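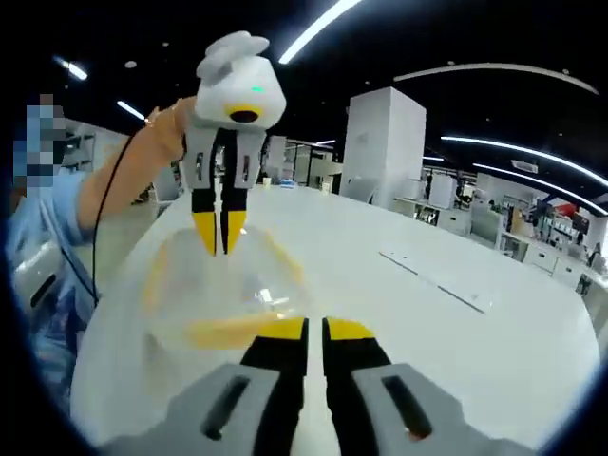 Do the people at the benches lose their jobs when the cell goes in?

At the Lesside shop they kept their jobs, but the jobs changed. Two benches that used to be staffed for filling and lidding are now staffed for setup, checking and clearing faults, and those tasks need different habits, different training and a different bench layout. The tips below cover the changes in the order we ran into them.

Aug 7, 2021
By Glenys Oakley

Background, for readers at other sites. Lesside packs small parts for Rowbotham in rigid plastic tubs. The manual line made 2930 tubs per shift. The Flanari cell now does the placing and lidding, and people do everything before and after it. Prevthorpe, our sister site, converts in September and will use the same sheets.

Bench setup

Clear the bench to the bare surface before the first run of a shift. Tape rolls, pens and cups on the work surface are the most common cause of a stop at our site.

Mark the home position of every tub and tray with thin tape. Use one color per tub size. Replace the tape when a corner lifts.

Glossy tops throw back the overhead lights and can confuse a vision sensor. If picks fail on one side of the bench only, lay a matte mat on that side and run again before calling maintenance. Clear bowls and tubs are harder for the sensor than opaque ones. A colored rim helps, and so does a dark mat underneath.

Run cables along the bench edge or through a floor or bench channel. Leave enough slack for the full reach of the tool plus a hand's width. Tie with hook-and-loop strips. Zip ties get overtightened and then get cut off with a knife, which is how we lost a sensor lead.

Gripping surfaces

Wipe fingertip pads at each break with a lint-free cloth and plain water. Alcohol hardened the pads we use. Check your own pad material before choosing a cleaner.

Check pads for glazing. A glazed pad looks shiny and slides on plastic. Swap pads in pairs, even if only one is worn, and write the swap on the log sheet.

Store spare pads flat in a closed box away from the window. Pads stored in a bag take a curve and never sit right.

Handing work between people and the cell

Agree on one handover point and keep to it. At Lesside it is the left end of the bench. Operators load there, step back behind the line, and press ready. Reaching in from the far side to save a few seconds is not permitted, including when the cell is paused.

Tie back long sleeves and take off loose bracelets, lanyards and rings before working inside the line. Put a small hook or dish by the station for them. Ours were going into pockets and through the wash.

Load in whole trays. Part trays make the count wrong, and the person on checks spends the next half hour finding the difference.

Do not leave a tool resting in a tub or bowl at the end of a job. Return it to its holder with the jaws open.

Staffing and rotation

The manual job had a steady pace and constant handwork. The new job has long quiet stretches and short busy ones. Several operators reported being more tired after a shift of watching than after a shift of filling. We rotate every 2 hours between loading, checks and pack-out, and no one does two watching slots in a row.

Wrist complaints dropped in the first weeks. Neck and lower back complaints went up, mostly at the checking station, where the screen had been mounted for a standing technician. We lowered the screen and added an adjustable stool. Do this before the cell arrives.

Train operators to clear basic faults themselves: missed pick, lid skew, empty tray. With only the shift lead trained, the whole bench waits. Our sheet fits on one page and hangs at eye level by the stop button.

Pay grade should be settled in writing before training starts. We did it afterward and the delay caused more bad feeling than the machine did.

Keep one manual bench set up and working. It covers breakdowns and odd orders, and it keeps the hand skills current. Each operator does a turn on it every other week. A run under 725 tubs goes to the manual bench at Lesside, as the changeover on the cell takes longer than the job.

Log sheet

Keep it on paper, at the bench, with a pen on a string. Columns: time, fault, who cleared it, what was done. Free text is fine. The screen log records the fault code but misses the cause, and the cause is usually something like a warped lid or a tray put in backwards.

Read the sheet at shift change with both crews standing at the bench. Allow five minutes. Any fault that appears on three shifts running goes to maintenance with the sheet attached.

Blank copies of the log and the fault page are in the rack by the Lesside tool crib. Prevthorpe should change the bench numbers before printing.

2 comments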